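Bench notebook, marker and pen bench
3 Mar 2019

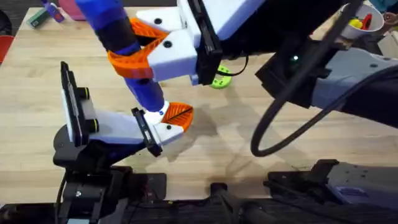
Blue one, dark band near the top, over the bench top.

Carried on with the marker sort left over from February. Wulan had already pulled the dead ones out of the Flendness tub, so what I started with was the mixed lot plus the two boxes from Jafri. Everything with a cap went in the left tray. Anything without a cap went straight in the bin, no second chances this time. We kept too many last time and they were no good within a fortnight.

Scribble test as before: one line 30 cm long on the cheap paper, then the cap back on and the marker left lying flat for 20 minutes, then a second line beside the first. If the second line starts late or breaks up, it goes in the "school box" for Lindsay. She doesn't mind them weak, the children only use them for colouring in.

Blues are the worst for getting muddled. There are at least two makes with nearly the same barrel and the caps will go on either, but only loosely on the wrong one. Usman found this out by shaking them. Try the cap with a proper push and listen for the click. No click, try another cap.

Wiped the bench down with warm water and a bit of washing-up liquid. Ink had got into the grain near the sink end and it won't come out with water. Tried meths on a rag, which took most of it and also took some of the finish, so I stopped. Sohail thinks a light sand and some oil. Not doing that until the trays are off.

Lid labels: the printed ones from Grornitz peel at the corners after a week. Went back to masking tape and pencil. Ugly but it stays on.

Paper stock is down to 17 sheets of the cheap stuff. Zarmeena is putting an order in with Javex, part no. 795, same as before. Ask her to add a roll of masking tape if the order hasn't gone yet.

Still to do:
Reds and oranges, not started.
Find the lid for the small tray.
Move the pencils off the top shelf, they roll every time the door shuts.
Second line on the greens. I capped them and then went to lunch, so they had much longer than the rest. Do that batch again.

Left the trays on the side with a cloth over them. Please don't stack anything on top, the left one has a crack across the bottom.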